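01/06/2024, workshop, Saturday

Back on the Haslam house job. The owner wants his front room turned into a little museum of carnival heads, and I've said yes to restoring nine of them (mad, I know!). Started with the big devil. Three old coats of paint on him, the bottom one a gorgeous colour, sort of burnt plum. 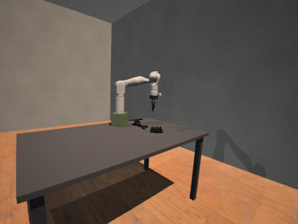

Tried the Lekine stripper on the left horn and left it 40 minutes. Too long, it's gone fuzzy. Rafia Naqvi reckons the Kiletti filler will sort it, so I've pinched her tub.
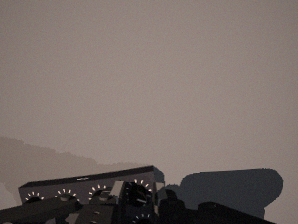
The jaw hinge is still stiff. Might ask Risix for a new pin, otherwise I'll file one down myself on Monday. Must ring the owner about the glass eyes too, he keeps changing his mind on the colour.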